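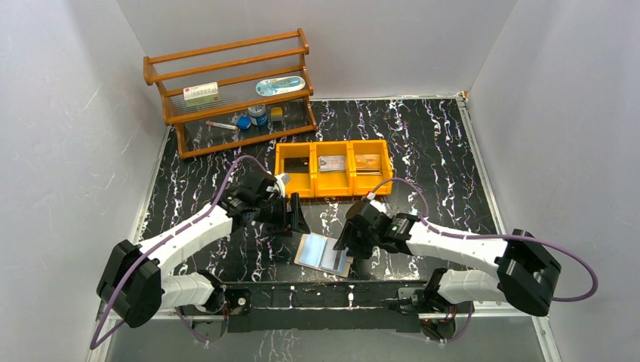
Notebook, Zivine cell, February
Handling rules for two-arm work, draft 3

Good day in the cell! I have wanted our handling rules to live somewhere other than in four people's heads, and today they finally got written next to the machine instead of at a desk. Small leather goods, clear plastic, little things on see-through shelves, two arms sharing one marble-patterned floor. If a rule holds up with that lot it will hold up with most of what Flanel wants next.

The old sheet (draft 2, the one taped inside the cabinet door) was mostly about people: where to stand, who holds the stop, when to say "clear" out loud. All of that stays exactly as it is. What was missing was anything about how we handle objects and how we keep the record of it, so two operators could do the same job on the same morning and leave notes that couldn't be compared. Episode 926 is my favorite bad example. The note says "card thing, ok." Which card thing? Ok how?

Layout before power

Shelf goes against the back wall on the left, yellow organizer out in the open floor to the right of it. Say in the log whether small items start on the upper or the lower tier. The tiers are clear, and from a fixed camera an object on the lower one can look as if it belongs to the upper one. Ivone Rezende wanted a taped outline for the shelf feet and I argued against it for a good ten minutes, then tried it, and I'm converted. Tape is in the drawer.

Both grippers get parked over the floor, fingers short of each other, before anyone reaches in to set an object. The purple cables need to hang in their wide loops outside the elbows. Run each arm slowly to its far corner once and watch the loop the whole way. If it catches or goes tight, stop and re-dress it, and write down which arm. I love this check, it takes no time and you learn a lot about the arm's mood.

First pass with any new object is at 50 mm/s. No exceptions for objects that "look easy."

Holding soft things

My favorite part of the job at the moment. A folding card holder is a wonderful test piece: smooth leather, stitching, a strap, a metal snap, and slippery plastic sleeves inside that bend whichever way they like. It has no single right place to hold it, and that makes you think properly about what the fingers are doing.

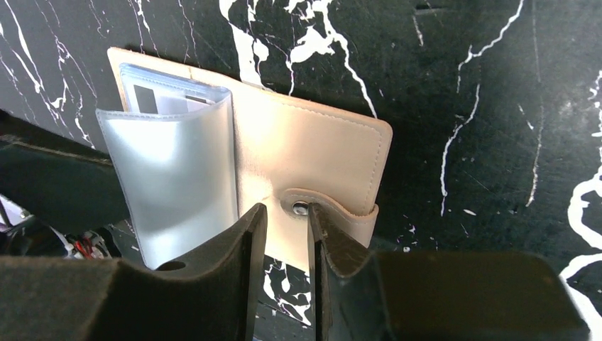
Cream holder open and upright between the fingers, spine roughly vertical, snap near the fingertips.

Rules as they stand after the discussion:

Grip low and near the spine when the holder has to stand open. The spine is the stiffest line it has.

Don't close on the snap. Near it is fine, over it is not. A fingertip on polished metal tells the operator nothing useful about how hard the leather is being squeezed.

Look at the finger surfaces before the first grip of a session and wipe them. There are always specks on those black faces, and cream leather shows everything. Lint-free cloth only. The blue paper towels are for the floor.

Force limit is set per object and written on the object's bag. If the bag has no number, the object doesn't go in the cell. Huang would like one limit for all soft goods, and I see the appeal, but a strap and a sleeve are such different animals. Leaving it per object for this draft.

Two arms on one object: one holds, one works. Name the holding arm in the log before you begin, and if the roles swap partway, log the swap. It sounds fussy. Try reading back an episode where it wasn't done.

Sleeves and flaps

Clear sleeves deserve their own section, and they're getting one. From the wrist camera a raised sleeve can be milky and quite visible, or it can vanish into a highlight when the angle changes a little. So the operator has to check a second view before closing the fingers anywhere near one. We had that as a "should" in draft 2. It is now a "must."

Approach sleeves from the open side, one finger's travel at a time. When a sleeve stands up off the stack, leave it standing and log it. Don't press it flat with the back of the gripper to tidy up, tempting as that is. And anything carried inside a sleeve is dummy stock from our own box. No one's real bank card, badge or ID goes into the cell, ever, and that includes "just for one run." A magnetic stripe on a card is enough reason to ask where it came from.

The other thing I pushed for is readable labels. We can make out DAMIAO, V3.0 and DC24V on the wrist motor with the arm in a normal working pose, and I want that to stay possible. No tape over motor lettering, no cable ties across it. When somebody swaps a unit they should be able to check the supply voltage with their own eyes before plugging anything in.
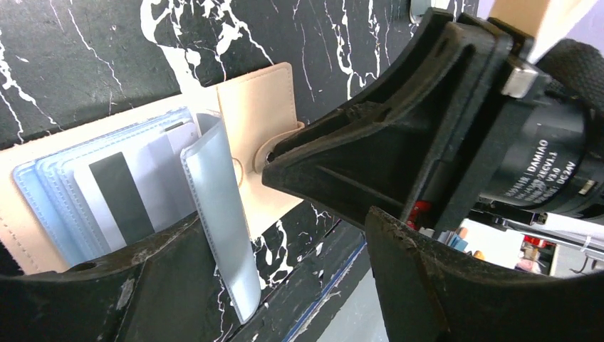 Shared space

Only one gripper at a time over the yellow organizer. The other waits on its own side, with its fingers clear of the front of the shelf. We tried allowing both over it with a spoken handoff, and it was fun and quick and I still don't want it in the rules. Maybe once the Grodo zone limits are installed and tested. Until then the arm that's in finishes, lifts, and backs out before the other one starts.

Placing and picking are separate words in the log. "At tray" is banned. Ivone went back through the sheet for episode 1399 and found "at tray" used for both, on consecutive lines, in my handwriting. Fair enough.
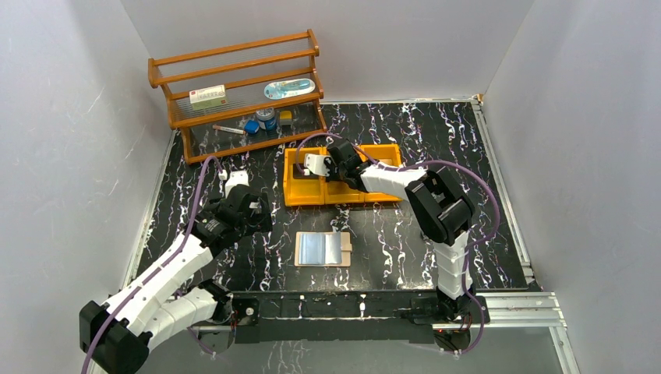

Right arm over the yellow tray, left arm waiting by the shelf.

Small white objects against a yellow compartment wall are lovely to work with, by the way. So much contrast! Pale blue on light wood reads well too. The difficult ones are anything dark standing in a compartment and anything shiny lying on the white veins of the floor. For those, add a line in the log about which camera you trusted.

Keeping the record

Start the log line before the arm moves. Write the outcome from what you checked by hand afterward, with the arms parked, and leave the box blank if you didn't check. A blank is good data. A guess is a pain to find later, and we've all gone hunting for one.

A dropped object is an outcome like any other. Record it, leave the object where it fell until the recording is stopped, then park and retrieve.

Open items

Taped outline for the organizer as well as the shelf? Ivone yes, me yes, Huang thinking.

Force numbers still missing for the round jar and the slim tube. I'll do the tube first.

Ask Flanel whether they want the strap closed at the end of every run or left however it ends up. It changes the reset procedure quite a bit.

Print draft 3, take draft 2 off the cabinet door, and keep the old one in the binder with the date crossed through.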